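Vokcombe 公開デモ 手持ちグリッパ収録データ README

概要
本データは、Kaleck が Vokcombe の公開デモで収録した卓上整理作業の記録である。来場者の前で操作者が手持ちグリッパを使い、小物をトレイへ移す作業を繰り返した。収録は5月の公開日に限られ、事前の練習分は含まない。配布版は 1.2 で、1.0 および 1.1 からの差分は末尾の変更履歴に記す。

収録数
エピソード総数 759
うち学習用 470
残りは検証用と保留分に分かれる。内訳は splits.csv を参照のこと。保留分は評価サーバの準備が整うまで公開しない。
1エピソードの長さは上限 500 フレームとし、超過したものは収録時に打ち切った。打ち切りの有無は truncated 列に入っている。

ディレクトリ構成
episodes/ エピソードごとの映像と開閉量
meta/ 作業指示文、卓の番号、操作者番号
calib/ 収録開始前の校正値
splits.csv 分割表
CHANGES.txt 変更履歴の全文

デモの進行
会場には作業卓を8台並べ、卓ごとに布、容器、対象物の組み合わせを変えた。来場者は卓の外側から見学し、希望者は説明を受けたのち操作を体験できる。体験者の操作は別の収録区分(visitor)とし、本配布には入れていない。配布分はすべて訓練を受けた操作者によるものである。
1回の作業は次の順で行う。操作者は対象物とトレイを卓上に置き、開始の合図を入力する。グリッパを全開にして構え、対象物を1点ずつ把持してトレイ内に置く。最後の1点を放した時点で終了を入力し、卓を初期配置に戻す。初期配置は毎回手で作るため、対象物の重なり方は一致しない。

対象物
装身具の区分(accessory)では、腕時計型端末、ビーズのブレスレット、紐のブレスレットなどを扱う。形が定まらないものが多く、重なった状態から1点だけを取り出す動作が主な課題になる。指示文は「手前の装身具をトレイに入れる」を基本形とし、対象を指定する派生形を加えた。 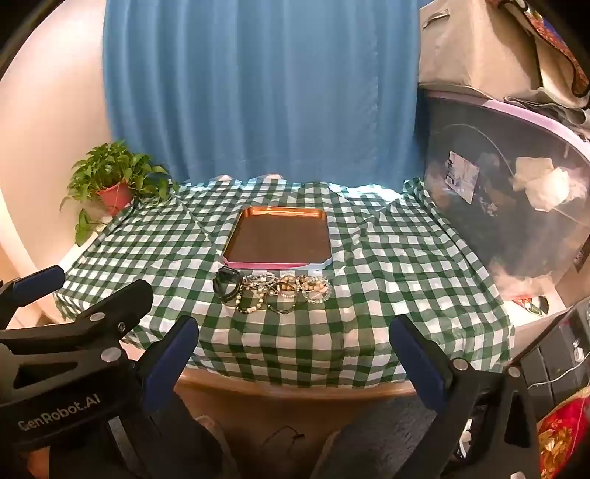

装身具区分の卓。トレイは空で、手前にスマートウォッチとブレスレット類がまとまっている。

把持上の注意
ビーズ類は指のパッドの間で転がることがあり、開閉量だけでは把持の成否を判定できない。成否ラベルは映像を見て人手で付与した。隣の装身具が一緒に持ち上がった場合は multi_pick、途中で落とした場合は drop とする。落としたあとに拾い直して完了したエピソードは、drop を残したまま success を真にしてある。集計の際は両方の列を見ること。
布の上の作業では、把持の際に布を挟む例がある。この事象は cloth_contact 列に記録したが、軽い接触と挟み込みは区別していない。

背景と照明
卓の周囲は統一していない。カーテン、収納用品、鉢植えなど、作業に使わない物が映る卓もある。これらにはラベルを付けていない。照明は会場の設備に従い、補助光の位置は卓ごとに異なる。色に基づく分割を行う場合は、卓の番号で条件を分けることを推奨する。

同期と校正
映像と開閉量は収録機の時刻で揃えた。校正は卓を移るたびに実施し、結果を calib/ に置いた。途中で校正をやり直した卓では、古い値も old/ に残している。読み込みスクリプトは新しい値を既定とする。

既知の問題
・一部のエピソードで終了の入力が遅れ、末尾に静止区間が残る。
・来場者の声を含むため、音声は全エピソードから削除した。
・指示文の表記に「腕輪」と「ブレスレット」が混在している。
・卓の番号が空欄のエピソードは、後から映像と照合して補ったものがあり、table_src 列に manual と入る。

利用条件
研究目的の利用に限り、再配布は認めない。成果物には配布版の番号を記載すること。映像から来場者を特定する試みは禁止する。商用利用の相談は Kaleck の窓口で受け付ける。

関連データ
Wihongi 台所作業の収録。列名は本データと共通。
Sedora 衣類の折り畳み作業。成否ラベルの定義が異なるため、結合する際は変換表を使うこと。

変更履歴
1.2 drop と success の併記に対応。splits.csv を更新。
1.1 音声を削除。卓の番号の欠落を補完。
1.0 初版。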